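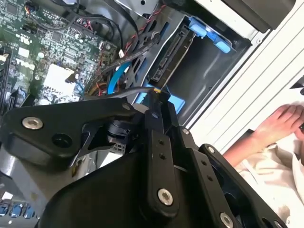 Washington Rocha asked at our last planning meeting why the arm should wait at all before it enters the drive area of an open computer, given that the route has already been worked out and checked. I have thought about his question for much of August, and I should like to set down an answer in plain terms.

The route is checked against a model of the case. The model knows the metal walls, the drive bay and the board. It does not know the cables. A SATA lead or a twisted pair of wires lies wherever it was last pushed, and two desktops of the same type will differ in this respect. Our planner, Plonwood, formerly treated cables as free space, and a checked route was therefore only as good as that assumption.

In the present version, the approach is divided into 2 stages. The arm first travels to a holding point over the case. It then requests a fresh view from the wrist camera, and Plonwood marks as blocked any region where the perception module reports a cable, or where it cannot decide. The descent is planned only after that. The pause is limited to 900 milliseconds. Should the module fail to reply within that limit, the arm stays where it is and the operator receives a message.

I accept that this is a cautious arrangement. It makes each cycle longer, and on a tidy case it gains us nothing.

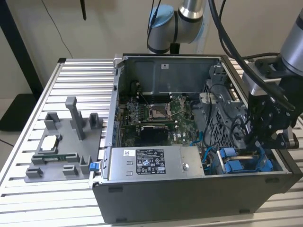
Clémence Le Goff has written to say that the undecided regions ought to carry a cost, and that a complete block makes some drives impossible to reach from any side. Her point is a fair one. We replayed 1193 stored approaches on Wednesday with her change in place, and the planner offered a route in several cases that it had previously refused. Whether those routes are ones we should wish to follow is a separate matter – a replay cannot show what a cable does when it is touched.

The change will accordingly be kept behind a setting, switched off by default, until the force limits in the controller have been reviewed. The log format has also been altered: every refused route now records the region responsible, and the viewer will display up to 1000 such entries. Colleagues who use the older viewer should update it before opening new logs.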